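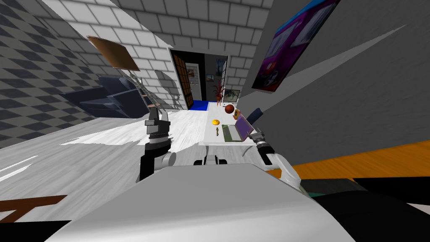 4.2 Seat choice and distance from the door

Seat choice at shared tables was recorded at the Todport and Kusitz branch libraries over two periods in February. Staff at both branches had reported that people working alone with a computer tended to avoid the end of the table nearest the entrance, and the first aim was to check this against the logs. A long table that runs toward a doorway, as in Figure 2, gives each seat a clear rank by distance, and this is the layout assumed in the rest of the section. A laptop on the table was counted as an occupied place even when the chair was empty, following Baluyot's earlier coding rules. Bags and coats were not counted, as they were often left on a neighboring seat.

Each observation lasted 10 minutes. The observer wrote down which seats were taken at the start and which seat each new arrival chose. Arrivals who came in pairs were logged separately and are discussed in Section 4.4. In total the two branches gave some 1,000 single arrivals, with Todport supplying the larger share. Sessions on 21st February were dropped from the Kusitz data - the side entrance was closed that day and everyone had to come in past the front desk.

When the table was empty, single arrivals at Todport most often took a seat in the middle third. At Kusitz they went to the far end. Marquez found the same split in his work on waiting rooms and put it down to sight lines, but we think wall outlets explain more of it here. Kusitz has outlets only at the far end, and the people who sat there were mostly people who plugged something in. Arrivals without a computer showed no clear preference at either branch.
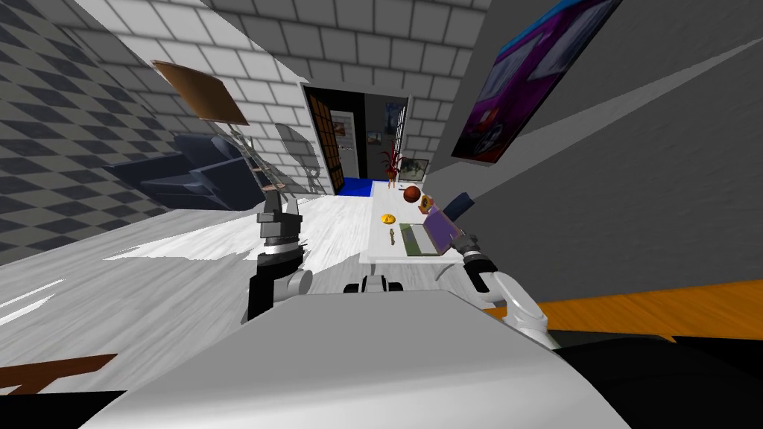
Vol. 9, No. 2 50

The pattern changed once somebody else was seated. New arrivals then kept at least one empty chair between themselves and the other person whenever they could, even if this meant sitting close to the door. Distance from the door seems to matter only as long as there is room to spare. This agrees with the Salazar survey, in which readers ranked elbow room above noise and above light.

A second question was whether the angle of the table made any difference. At Todport the table was turned for the last nine sessions, so that it met the door wall at a slant instead of head-on. Use of the nearest seats went up slightly. The change is small and could be due to the weather, which was wet that week and brought in more people than usual. We do not treat it as a finding.

Two limits should be noted. Observers sat in the same room and may have affected where people sat, though they used a desk behind the periodicals shelf. Also, regular visitors were logged each time they came, and a few of them took the same seat on every visit. Removing the regulars known to staff lowered the middle-third share at Todport but left the order of preference as it was. The Pluvside branch, which has round tables only, is treated in Section 5.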